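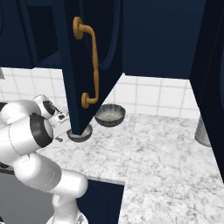 Rapport de projet - bras en cuisine simulée, règles de sécurité et bonnes pratiques

Rappel du sujet : écrire un jeu de règles pour un bras qui travaille près des portes de placards hauts, en simulation d'abord. Le banc réel à Trenberg est fermé, donc tout ce qui suit vaut pour le simulateur seulement.

Point de départ, les normes : ISO 10218 pour les robots industriels, ISO/TS 15066 pour le collaboratif. Aucune ne parle de cuisine. On a repris l'idée (analyse de risques avant tout mouvement, vitesse limitée près d'une personne) et on a adapté.

Règles retenues, version 4 :
- porte ouverte = obstacle, même si c'est le bras qui la manipule
- pas de passage de l'avant-bras entre la porte et le plan de travail
- vaisselle sous l'angle de la porte : arrêt, on replanifie
- effort sur la poignée plafonné, le seuil est noté dans le fichier de config (pas dans le code !!)
- chaque essai est journalisé, les ratés aussi
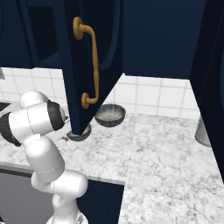
Myrto Triantafyllou
Étudiante, responsable de la partie règles et essais

Bilan des essais : 614 lancés, 18 rejetés pour violation de règle. Presque tous sur la deuxième - le coude est surveillé, le poignet passe trop bas. A corriger dans la version suivante.

Le cas des bols nous a pris du temps. Le modèle de collision de Subbarao était trop grossier, la porte et un bol étaient vus comme un seul bloc. Refait en janvier, ça marche mieux mais c'est plus lent.

Reste à faire : relecture par Mme Papadakis, tableau des risque à compléter, arrêt d'urgence simulé (pas commencé).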